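Lukaso pilot, laundry floor automation
Progress report to the Nustimano fund
Fri 10 April

Sending this before the board pack closes, so it's rough. Full budget sheet comes separately, finance still has it.

Where we are

Two-arm folding cell is in at the Katiyar laundry, end of the small-goods line, where the old hand folding bench used to be. Installed, guarded off, signed off by our safety person. Running on day shift only. Night shift stays fully manual for now, no change there until we've talked to them properly.

Scope is still small towels only. Bath sheets, robes and fitted stuff all go by hand and will for the whole of this grant period. We said so in the proposal and nothing so far makes us want to change it.

Numbers for the period: 1,084 towels put through the cell. 322 of those needed a person to step in, either to re-present the towel or to finish the fold. That's too many. Target at the end of the pilot is a lot lower, see below. But most of the step-ins came in the first weeks, before the pickup change.

What the cell does

Takes a towel, finds a corner, lifts, lays it out, folds, squares it up. Finding the corner is the slow part. Folding itself is ok once the towel is flat. Thick hems are harder than thin ones, and care labels confuse the corner finder more than we planned for. We're collecting cases of that and retraining on them.

Small towels at the cell, two from the workspace camera and the last from a gripper camera:

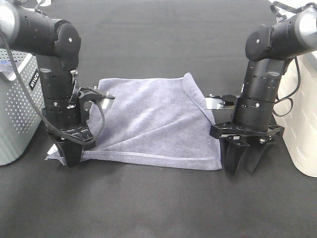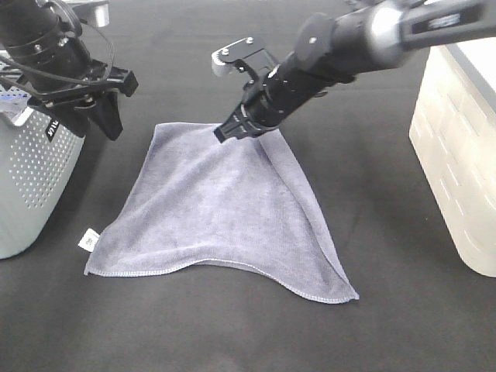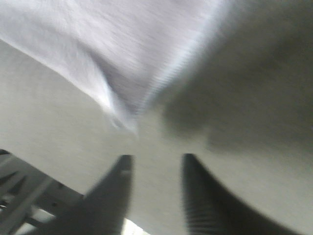
What changes for staff

This is the part you asked for more on, so more on it.

10 people on the day shift are affected in some way. No jobs lost, no hours cut, and that stays in writing until the end of the pilot. Three of them have been trained as cell operators. They load, clear faults, check the folds and log step-ins. The others rotate through sorting and packing as before, but the share of the day spent hand folding is down, mainly in the mornings.

Good so far: fewer complaints about wrists and shoulders. Self reported only, we don't have proper figures and won't claim any. Operators like that they can stop the cell themselves without calling a supervisor. They asked for that in the first workshop and it was right.

Less good: waiting. When the cell is hunting for a corner the operator stands there and watches it. Two of the three said this is more tiring than folding. We've moved a sorting table next to the guard so there is something useful to do in between, but it splits their attention and faults get noticed later. Still not solved.

Also pace. Packing gets towels in bursts now, nothing and then a pile. Packing staff weren't in the original training plan and they should of been. Fixed for the next round, they get a half day in it with everyone else.

Pay. Operators are doing a more skilled job on the old grade. The union rep has raised it and we agree it needs an answer. It's outside the grant but you should know its open, and it could hold up adding a second operator group.

Problems

- Vustuvow software update came late and broke the step-in log. Four shifts have paper records only. They're included in the totals above, typed in by hand.
- Cables on the arms rub when both reach in to the middle. Re-routed once, will need doing again.
- Fault messages were in engineer language. Operators rewrote them with us, new set goes live with the next update.
- Noise is fine. Heat at that end of the floor is not, but it wasn't before either.

Money

On budget overall. Training is over, integration is under, we'd like to move the difference across. Request form is attached to the budget sheet, please can we have a yes or no soon, the training dates depend on it.

Next

Retrain corner finding with the label and thick hem cases. Packing staff into training. Second operator group, if pay gets settled. Try feeding towels from a buffer so packing gets a steadier flow, the Lukaso engineers think this is mostly a software job, the floor supervisors don't, we'll test it.

Staff survey repeats in September, same questions as the first one so the two can be compared. You'll get the raw answers with names taken out.

Site visit: any weekday morning works, come before the lunch break if you want to see the cell running and talk to operators. Flat shoes, no scarves. Let the front desk know how many of you there are.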